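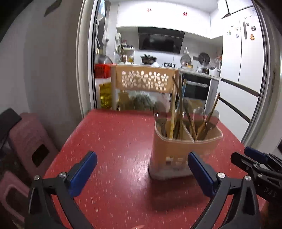 Rulano Shared Kitchen: June progress report
Prepared by Noeline Lowther for the Gandport small grants fund

What a month! The kitchen is open from 7 a.m. now, and we served 600 meals in June, which is more than we dared put in the application. Nhung Khương has taken over the dining side and her first job was the cutlery. Spoons and chopsticks now live out on the red table, so people help themselves on the way in instead of squeezing past the stove (a huge relief at lunch!).
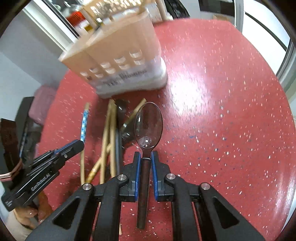

A spoon and some long thin sticks at the red table.

We have spent $1,981 of the grant so far, mostly on shelving and pots. Still to do: pair up the odd chopsticks, label the spice jars, and find a better spot for the cooking oil. Nhung also wants to start a Kiều supper night, and 33 people have already put their names down. We'd love you to come and eat with us.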